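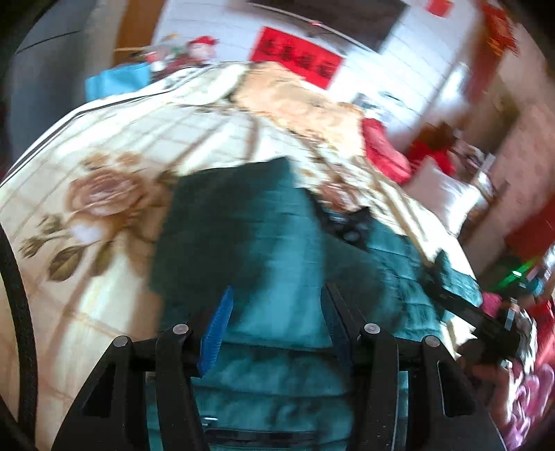 Bakari Waweru wrote to me after my last post to say that he didn't see why anyone would bother with a timeline viewer of their own when there are plenty of plotting tools to be had for free, and that in his experience a folder of scripts does the job perfectly well until the day it doesn't. I've been turning that over ever since (mostly while washing up, which is when I do my best arguing) and I think he's about half right, so I'm going to spend this post on the other half.

For those who have wandered in new, I look after the tooling for a cloth-handling project called Bakilana. That means I don't train the policies and I don't design the hardware. I write the dull bits in between, the part that takes in recordings from a pair of hand-held grippers, lines everything up, and hands it on in a shape the learning people can use. Garments on beds, mostly. Jackets have been my whole life since June!

The first version of our intake tool, Surer, was a folder of scripts exactly like the one Bakari describes. It read the finger opening, the pose track and the video, stuck them together by timestamp and hoped for the best. It was fine for shirts. Then we moved on to quilted things, and the labels began to drift. The grasp label would come on a good while before the fingers had closed on anything, and the release label would turn up in the middle of a perfectly good hold.

I blamed the perception model for a week, I'm sorry to say. Padded fabric squashes, you see, so the fingers carry on closing long after they've first touched it, and I had talked myself into believing the contact estimate was at fault. I wrote a very long note to the others about it, with graphs. The graphs were lovely and they were wrong.
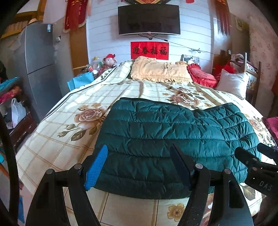
Photo: Bakilana project, session recordings

What I'd missed was that the two grippers each kept their own clock, and the scripts trusted both of them. By the end of a long session the second one could be up to 489 milliseconds away from the first, and with a jacket that's plenty of time for a hand to arrive, pinch and be on its way to the other sleeve. Any label that needed both hands at once was nonsense. The one-handed ones looked all right, so our spot checks sailed through.

So that was the case for the viewer. I borrowed an old layout from Nillico (a thing I wrote years ago for looking at weather logs, of all things) and put the two finger traces one above the other with the video frames running underneath, and a little slider for nudging one track against the other. I had it open for perhaps a minute before I saw the problem. It had been sitting in 400 episodes and I'd been reading averages.

The fix itself is small. Surer now asks the person recording to open and close both grippers together at the start and again at the end, and it matches up those two moments and stretches the slower track to fit between them. I tried something cleverer first, matching the camera motion of one against the other, and it worked nicely until somebody stood still. The opening and closing is a bit silly to do but it takes 4 seconds and people remember it.

I also changed how a grasp is decided. It used to be a single threshold on finger width, tuned on thin cotton, and now it looks at the speed of closing as well, and waits for it to settle over 3 frames before it commits. Puffy fabric settles slowly and thin fabric settles almost at once, and the same rule seems to do for both, though I haven't tried it on anything knitted and I have my doubts about wool.
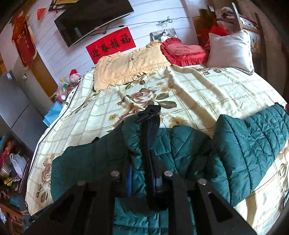 Did the old recordings have to be thrown away?
Most of them were kept. Where both hands happened to close within view of one camera, I could use that as the matching point by hand in the viewer, and the remainder went into a separate folder marked for one-handed use only.

Doing those by hand was slow going, I won't pretend it wasn't, but I got rather fond of it. You learn a lot about how people pick up a jacket. Some go straight for the collar, some smooth it first, and there's a sort of hesitation before the second hand comes in that I'd never have noticed in a table of numbers. The planner doesn't have that hesitation at all, and I do wonder whether it ought to.

Next on my list is the export to Cedeck, our training store, which still flattens the two tracks into one and forgets which was which if the left gripper starts late. I've got a branch that half fixes it. Bakari, if you're reading, you're very welcome to have a go with the viewer, and I'd love to see that folder of scripts.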